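Sim household benchmarks – clearance rules before a run

hindard_lane
Hello all, and thank you for the patience with my last question! I'm writing up house rules for our tidy-up tasks in sim, and I'd like a fixed start check: wide view first, then a close one.

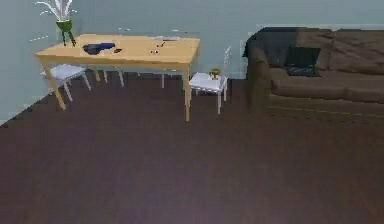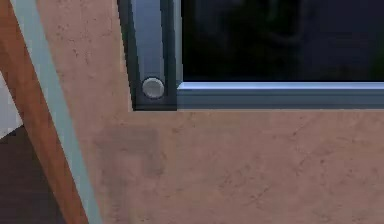
My draft says keep 30 cm free around each chair and fail the run on any contact with a window frame.

Idden321
I like the start check, but failing on any contact feels harsh to me – a light brush shouldn't sink 500 runs. We log the force and let a person decide.

Zamfira Ardeleanu
I'd side with hindard_lane, I'm afraid. Once you allow "light", every team picks its own number (we went through all that on Wallari in January, bless us).

Idden321
Fair, though then please write down which surfaces count. Is a sofa cushion a contact?

hindard_lane
Good point, cushions are exempt. I'll add a list tonight.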